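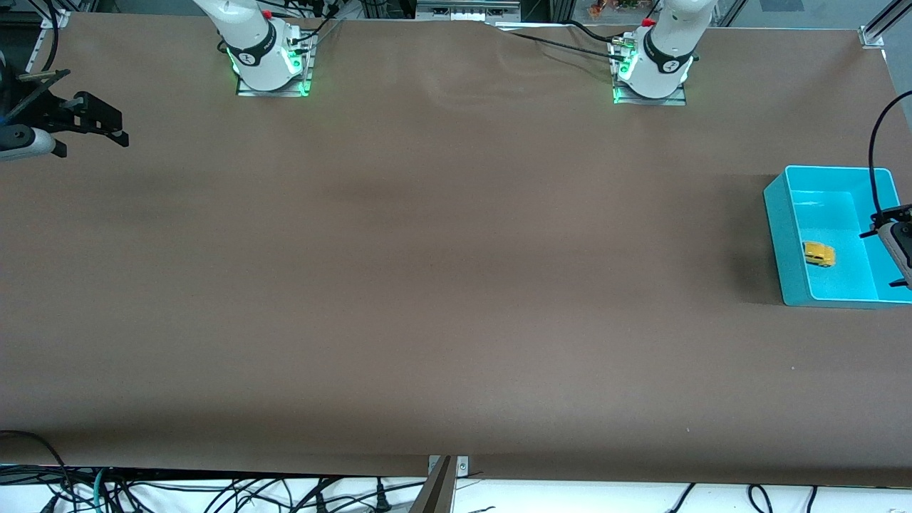
The stock opened at 141 and I had promised my mother I wouldn't look at it before lunch. I looked at it at 9:31, in the employee bathroom, with the fan going so it would sound like I was doing something else.

I should back up. I worked the ticket counter for Ovell Air for long enough to remember the old uniforms, the mustard ones, and when the company went public they let us buy shares at a discount out of our paychecks. Everybody did it. Traian Preda from baggage did it and he doesn't even believe in banks. My mother put in too, through me, which you're not supposed to do, so please don't repeat that. She gave me an envelope with 600 dollars in it and said, "Put this in the airplanes."

So that's where it was. In the airplanes.

Then on Thursday night Zainab called me, and Zainab Oyelaran never calls, she sends those voice messages that go on until your arm gets tired. She's in the fuel office, and she said, very quietly, "Gevach wants cash."

Gevach was our fuel supplier. I said, cash like money?

"Cash like before they pump," she said. "Starting with the morning flights. I didn't tell you this." And then she told me all of it again, with more swearing.

Now, I'm not a finance person. I took one accounting class and I mostly remember the teacher's shoes. But I know that when the place you buy your gas from stops letting you run a tab, it's not a sign of great love. I lay in bed and did the math on my phone, then I did it on paper, and then I ate some crackers over the sink. I knew a thing and I had shares and there was an app right there with a big friendly button that said SELL.

I also knew there was a training video about this. We all had to watch it, every October, with the guy in the vest who sells his stock after he overhears something in an elevator, and you have to click on the part where he went wrong. I always clicked on the elevator.

So, the bathroom. 141. By the time I'd washed my hands it was 138, and I thought, well, somebody's pressing the button.

Out at the counter it was a completely normal morning, that's what got me. A man wanted to check a tuba. Two sisters were going to a wedding and had matching pillows. The 10:15 showed on time, and then it showed delayed by 5 minutes, and then it didn't show a number anymore, just DELAYED, and the sisters looked at me like I'd done it.

Horațiu Bogdan came down from upstairs around then. He was our station manager and he only came down for birthdays and bad news, and he wasn't carrying a cake. He stood behind me and pretended to straighten the bag tags.

"Anybody call you last night?" he said.

"My mother," I said, which was also true.

He nodded for a long time. He had more shares than any of us, he'd been there since it was two planes and a trailer. I could see his phone in his shirt pocket, lit up, the little red line going down through the fabric.

"Did you sell?" I asked him.

"I'd like to have," he said. "Preben Frandsen sold."

Frandsen was on the board! He'd come to our holiday party and given a toast about family. I wanted to say something really cutting but a lady needed a wheelchair for gate three, so I went and got her the wheelchair, and she told me about her knee all the way down the concourse, and it was kind of nice, you know? Somebody else's knee.

When I got back it was trading at 90. The fuel thing was on the news by then, on the big TV over the pretzel stand, with a picture of one of our planes from a flattering angle. So everybody knew it, and I was as free as anyone to press the button. I had my thumb right over it.

And my mother called. She'd seen the pretzel-stand news too, only on her own TV.

"Is it gone?" she said.

"Not all of it."

"How much is the airplanes now?"

I told her. She was quiet, and I could hear her spoon going around in her cup.

"Well, that's cheap," she said. "Should I bring another envelope?"

I said Mama, no. The tuba man was back at the counter, he wanted his tuba, and I told her I'd call her on my break.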